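手持ちグリッパー一式の買い方と予算の立て方(小さな部屋で布を扱う場合)

最終更新:2024年9月15日

手持ちグリッパーで作業データを録りたいんだけど、何から買えばいいの?と聞かれることが増えたので、自分がやった順番のまま書いておきます。うちのプロジェクト(Plostariという名前で呼んでいます)は、タオルみたいな柔らかいものを両手で扱う作業が中心です。硬い部品の組み付けをやりたい人だと配分が変わるので、そこは読み替えてくださいね。

最初に白状しておくと、私は最初の見積もりで盛大に失敗しています。グリッパー本体の値段だけ見て「いける!」と申請書を出してしまい、あとからケーブル、マウント、保存用のディスク、予備の指先……と請求が続いて、経理の人の顔がどんどん曇っていきました。なのでこのページは、本体以外の話のほうが長いです。

手順1 作業を先に決める

カタログを開く前に、紙に作業を書き出します。私の場合は「布をつかむ」「持ち上げる」「広げる」「たたむ」「かごに入れる」でした。動詞で書くのがおすすめです。「家事全般」なんて書くと、欲しいものリストが無限に伸びます(経験者は語る)。

書けたら、それぞれの横に「片手でできる」「両手がいる」と付けていきます。ここで両手がひとつでもあれば、グリッパーは2台です。1台で始めてあとから買い足す手もありますけど、私はあまりすすめません。あとから買った分だけ型が新しくて、指の開く幅や重さが微妙に違う、ということがありました。左右で手応えが違うと、やっている本人がすごく疲れるんですよ。録ったデータを揃えるのも面倒になります。

もうひとつ、扱うものの大きさと厚みも測っておきます。布は薄いから楽勝でしょ、と思っていたら大間違いで、丸めたタオルって思った以上に厚いんです。平らに置いた状態と、くしゃっと丸めた状態の両方を測って、厚いほうに合わせてください。

手順2 見積もりを同じ条件で取る

私はBrevleyとCunderの2社にお願いしました。どちらも対応は丁寧だったんですが、最初に届いた見積書は、並べても全然比べられなかったんです。片方はカメラ込みでソフトは別、もう片方はソフト込みでケーブルは別、という具合で。

そこで、こちらから項目表を作って渡すことにしました。中身はこんな感じです。

グリッパー本体(左右の別も書く)
カメラとレンズ
位置合わせ用のマーカー
指先パーツと交換用の予備
接続ケーブル、長さの指定つき
電源まわり
記録用のソフトと、その使用期間
送料、関税、梱包料
修理の窓口と、戻ってくるまでの目安

空欄があったら「含まない」なのか「無料」なのかを聞きます。ここを曖昧にしたまま発注すると、あとでだいたい「含まない」のほうになります。私は電話で聞いて安心してしまい、文書に残していなくて、ケーブル代を自腹……とまではいかないけど、別の予算から泣く泣く出しました。メールで返事をもらいましょう、ほんとに。

手順3 部屋の分も予算に入れる

機材の見積もりばかり見ていると、部屋のことを忘れます。家庭っぽい環境で録りたいなら、テーブル、かご、椅子、クッションあたりの小物も立派な機材です。値段は可愛いものですが、申請の費目が違うことが多いので、早めに確認しておくと楽ですよ。消耗品なのか備品なのか、職場によって線引きが違いますよね。

床のケーブルも計画に入れてください。両手に装置を持って歩くと足元が見えにくいので、引っかけると危ないし、コネクタも傷みます。長さは、壁から作業台までの直線距離で買ってはいけません。壁沿いに回して、腰の高さまで上げて、腕を伸ばして、それでもまだ余るくらいでちょうどいいです。私は直線距離で買って、全部買い直しました。

明るさも地味に大事です。窓のある部屋は気持ちいいんですけど、時間帯で光が変わるので、カメラの設定をどうするか悩みます。カーテンやブラインドがない部屋なら、その分も足しておきましょう。照明を買い足すより安く済むこともあります。

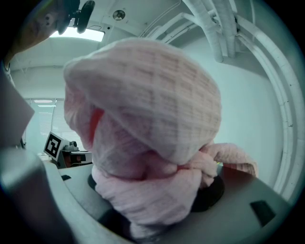 手持ちグリッパーとピンクの布

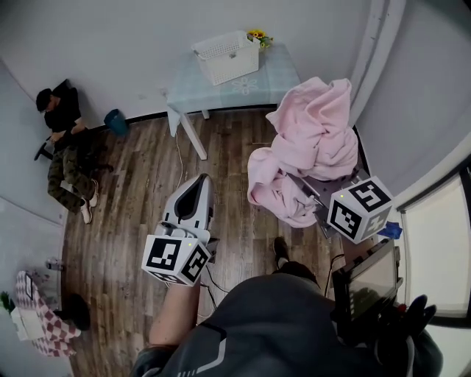
手順4 消耗品を年間で数える

お待たせしました、いちばん地味で、いちばん効いてくるところです。

まず指先。布を扱う作業は力がかからないから減らないと思われがちなんですが、こすれる回数がとにかく多いんです。滑るようになると、つかむ人が無意識に強く握るようになって、手も疲れるし動きも変わってしまう。うちでは左右セットで4組を最初から予備に入れました。正直、最初の申請では「そんなにいる?」と言われたんですけど、あってよかったと思っています。

次にマーカー。印刷物なので安いです。安いんですが、角がめくれたり汚れたりすると認識が不安定になって、原因がわかるまでに丸一日つぶれたりします。本体と一緒に予備を頼んでおくか、自分で印刷するなら紙と台座の分を見ておいてください。自分で印刷する場合は、寸法を必ず定規で測ること!プリンターの「用紙に合わせる」設定が入ったままで、全部ちょっとだけ小さく刷ったことがあります。あれは悲しかった。

布そのものも消耗品です。同じタオルをずっと使っていると毛羽が寝てきたり、端がほつれたりします。ほつれた布のデータも欲しいなら捨てずに取っておけばいいし、新しい状態で揃えたいなら多めに買っておく。うちは20枚まとめ買いして、色と織り方を混ぜました。ワッフル織りみたいな凹凸のあるものと、つるっとしたものでは、つかんだときの感触が全然違います。まとめ買いのときは商品番号をメモしておくと、買い足すときに助かりますよ。同じ色名でも、季節が変わると売り場から消えていたりするので。

それから保存用のディスク。カメラの数が増えるとデータの量も一気に増えます。見積もり方は簡単で、試しに短い作業をひとつ録って、そのファイルの大きさに予定回数を掛けるだけ。そこにバックアップの分を足します。試し録りの前にディスクを買うのはやめておきましょう。小さすぎて後悔するか、大きすぎて申請で突っ込まれるか、どっちかになりがちです。

手順5 実機を借りて、腕で確かめる

カタログの重さの数字って、手で持ってみないとピンと来ないんです。机の上で「軽い軽い」と言っていたものが、腕を伸ばして布をつかんだまま作業を続けると、急に重くなります。なので、買う前に貸出機か訪問デモを頼んでください。無料のところもあれば有料のところもあります。有料でも、私は払う価値があると思っています。

借りたときに見てほしいところを書いておきますね。

手の大きさが違う人にも持ってもらう。できれば3人くらい声をかけて、感想はその場で書いてもらう。
手袋をしたままボタンが押せるか試す。
小さい画面がついている機種なら、作業の姿勢のまま読めるか確かめる。
ケーブルの付け根が、手首を返したときに引っ張られないか見る。
自分の現場で使う布を持ち込む。デモ用の布だと、だいたいうまくいきすぎます。

最後のは声を大にして言いたい!デモで用意されている布は、たいてい扱いやすいサイズと厚みなんです。家のタオルをカバンに入れて行きましょう。ちょっと恥ずかしいですけど、担当の人はむしろ喜んでくれました。

手順6 予備費をちゃんと書く

予備費を「その他」に混ぜて隠すより、堂々と書いたほうが通りやすかったです。うちは全体の20%を取りました。高い?と思うかもしれませんが、初年度は知らないことだらけなので、このくらいあると気持ちに余裕ができます。2年目からは実績が出るので、そこで削ればいいんです。

書き方は「故障時の送料」「規格違いの部品の買い直し」「作業内容の追加に伴う小物」と、使い道を具体的に並べました。使わなかった場合にどうするかも一行添えておくと、確認のやりとりが減ります。

あと、人の時間も予算です。装置を持つ人のほかに、記録を見る人、布を戻す人がいると進みが全然違います。ひとりで全部やる計画にすると、帳簿の上では安いんですけど、録れる量がぐっと減って、結局ひとつの記録あたりでは高くつきました。休憩の時間も最初から入れておいてください。腕が疲れると動きが雑になって、録り直しが増えます。

手順7 発注から届くまでにやること

発注したら、ただ待つのはもったいないです。私は待っている間に、作業の手順書を書いて、机の高さを合わせて、ファイル名の付け方を決めました。ファイル名、後回しにする人が多いんですけど、あとから直すのは本当につらいので……。日付、作業の名前、左右どちらの手か、布の種類。うちはこれをこの順番で入れています。

部品を少しだけ足したいときは、LiangというショップをPlostariではよく使っています。まとまった見積もりには向かないんですが、ネジやマウントをひとつから送ってくれるので助かるんです。急ぎのときのために、こういう小回りの利く注文先をひとつ登録しておくといいですよ。職場の取引先登録って、思い立ってから時間がかかりますからね。

届いたら、箱を開けた日に全部つないで動かしてください。初期不良の受付には期限があります。使うのは来月だから、と棚に積んでおくと、気がついたときには期限が過ぎている、なんてことに。動作確認の記録と納品書は同じフォルダに入れておきます。梱包材も、保証の間は捨てないこと。修理に出すときに元の箱がないと、箱代を取られることがあります(取られました)。

項目表のひな形は、表計算ソフトで自分用に作ったものを使っています。上に書いた項目を縦に並べて、横に会社名、そのさらに横に「返事をもらった日」の欄を作るだけです。返事の日付がない欄は、まだ聞いていないのと同じ扱いにしています。次の見積もりもこの表で取る予定なので、項目が増えたら手順2のところに書き足しますね。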